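Go to the open day, skip the slides
11/01/2026

Back from the Sokel open day at Gresdale. Writing this fast before I get talked out of it.

Short version: best robot demo I've been to in years, and half the people there left dissapointed. Both things are true and I think I know why.

The flyer said laundry. People read laundry and came for a machine that does laundry. What they got was a bare room with black curtains, tables, a hand-held gripper you squeeze yourself, and a pile of shirts. You pick up the gripper, you fold a shirt with it, the camera on it records. Do that enough times and the arm in the next room is supposed to learn from it. Supposed to. The arm got 2 runs all afternoon and the second one ended with a sleeve hanging off the table.

I say fine. Good, even.

Most demos I've sat through are magic shows. Skatine did one last October, gorgeous thing, the towel was the same towel every time, put down in the same spot every time by a guy with a roll of tape. Applause. Learned nothing. I couldn't have told you afterward what was hard about it.

Sokel let you find out with your own hand. My turn lasted 6 minutes and it felt like a driving test. Two blocky fingers, no thumb, no feel for how thick the cloth is. Go in too flat and you push a wrinkle along in front of you. Go in too steep and you're poking the table. You reach for one layer, you get both. Every parent in line had opinions until it was their go.

And the shirts weren't demo shirts. Real ones, everyday ones, cartoon prints, labels in the collars, one side bunched up while the other side is flat as paper.
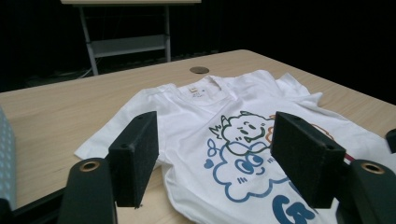

What they should change

The talk. 166 slides, I saw the counter in the corner, and we got through maybe a third. Graphs nobody in folding chairs could read. The woman next to me asked how many folds it takes before the arm gets any good and the answer was a chart. Give her a number, or say you don't know.

Also the sign-up. One gripper, up to 108 visitors allowed in, you do the math. Plenty went home without touching it, and those are the same people telling everyone it was a dud. Rolland had the better idea at thier spring event, short turns, several stations, talk last for whoever wants it.

And stop saying "laundry robot" on the flyer. Say come teach a robot to fold a shirt. Fewer people show up, sure. The right ones do.

I'd go again. Would bring my own shirt, something with buttons.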